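Home / ski travel / tips / Drying and looking after your kit in a small apartment

Most ski apartment advice is written by people trying to sell you something, so read the usual lists with one eyebrow up. I have spent enough weeks in rented flats with a wet jacket hanging off the oven door to know which tricks earn their place. Most don't. These are the ones I still use, plus a few I think you should stop paying for.

1. Boot liners come out every night

Pull them. It's a nuisance and your fingers will hate you, but a liner left inside a plastic shell will still be damp at breakfast. Stand them up in the warmest room, tongues pulled wide open. Not on the radiator, whatever the man in the hire shop told you. The foam can lose its shape and you'll be paying for new ones.

Newspaper works if you change it after 20 minutes and again before bed. Stuffed in once and forgotten, it just becomes wet newspaper.

2. Be suspicious of heated boot gadgets

I bought a pair of Griden boot warmers after reading glowing reviews. They took up most of a shoe bag, needed two sockets, and dried the toes no better than paper did. Dilruba Nanayakkara swears by hers, but she also leaves her liners in, so I'm not sure what we are comparing. If your apartment block has a heated boot room, use that and keep your money.

3. Gloves: cuffs down, fingers up

Water runs towards the cuff and out. Hang them by the fingertips with clothes pegs and leave a gap between each pair. Bring the pegs from home, as I have yet to find a rental kitchen that had any. Mitts with removable linings should be taken apart first.

4. Give lift passes, goggles and keys one fixed home

A plastic bowl by the door does the job. You don't need the "alpine organiser" that Urkico sells for this, which is a bowl with a price tag. Goggles go in their soft bag first or the lenses will scratch.

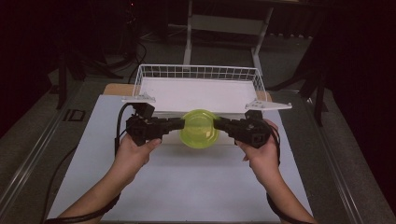
5. Don't wash everything in one go

The little washing machines in these flats are slow, and the built-in dryers are worse. A full load on Sunday night will still be wet when you need it. Wash base layers in the sink with a small squeeze of plain liquid soap, roll them tightly in a towel, stand on the towel, then hang them up. No softener on anything meant to wick or keep water out.

6. Wipe your edges before you put skis away

An old tea towel is enough. Go down both edges, then the bindings, and leave the skis apart – base to base they hold water, and you'll find orange specks by midweek. Rust that light comes off with a gummy stone. The Ukeo spray I was talked into for a 184 cm pair smelled strongly of lemons and did little else that I could see.

7. Use the height of the room

Floor space goes first in a small flat, so think upwards. A low wire rack lets air get under hats and neck warmers, where a solid shelf leaves them damp on one side. Rhun Ellis packs a folding one flat in the bottom of his ski bag and I've stopped laughing at him for it. Keep anything dripping on the lowest level. 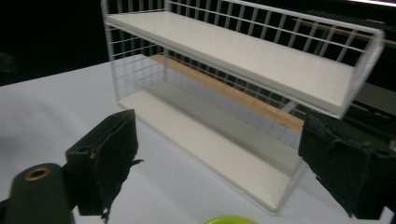 Can I tumble dry a waterproof ski jacket?

Read the label first, because jackets differ. Many can go in on a low heat once they have been washed and well rinsed, and a short spell of warmth often helps the water-shedding finish. If the label says no, hang it up and leave it alone. At 40 degrees or hotter in the wash, I'd want to see it in writing from whoever made it.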